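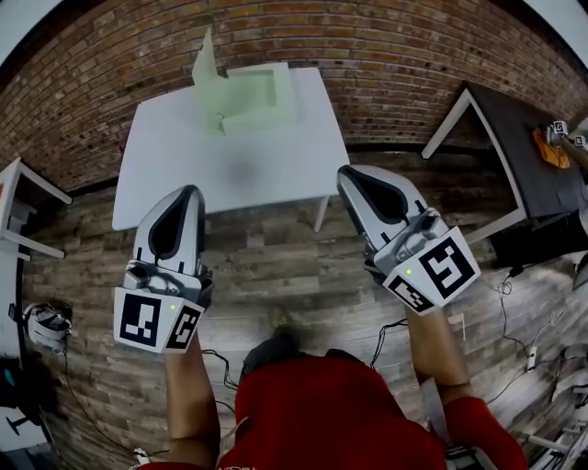
Notes from the Gripper Room

I promised Roswitha Petersen I'd write up how we look after the hand-held grippers, mostly so she can stop getting the same questions on Thursday mornings. So, this month's column is all housekeeping. Sorry! (I'm not that sorry. I love this stuff.)

First, the markers. Each housing has those square black-and-white tags on it, and the tracking is only as good as the tags are. A fingerprint won't hurt, but a lifted corner will. I go over them with a dry lint-free cloth before every session, and if one has started to peel I print a new one and stick it down flat. Please don't press the old one back with your thumb and hope. We did that in March with the Jamano set and threw out 1,390 recordings, and I still get grumpy thinking about it.

Next, the light. Green on both before you pick anything up off the table. If one stays dark, reseat the cable, wait for it to come up, and only then start the Brukus software - it gets confused if you do it the other way around, and you'll be restarting the whole thing.

The jaws get checked every 2,000 cycles. There are 4 screws at the front of the mounting block and I put a drop of the Nolte threadlocker on each one. Snug is plenty. The Brundby people like theirs tighter than we do and they're welcome to it, but I've drilled out one stripped screw this year and I'm not doing another.

Wrist straps on, always. I know they're itchy. A dropped gripper means a full recalibration, and that's 3 hours of my afternoon gone while I wave the thing at a test board and eat crackers over the keyboard.

Last bit: cables. Before you step up to the table, look down and see where they run, then move any that are near your feet. I've started putting tape on the long ones and I'm running low, so if you have a spare roll in your desk, come find me. Spare tags are in the top drawer, left side, under the calipers.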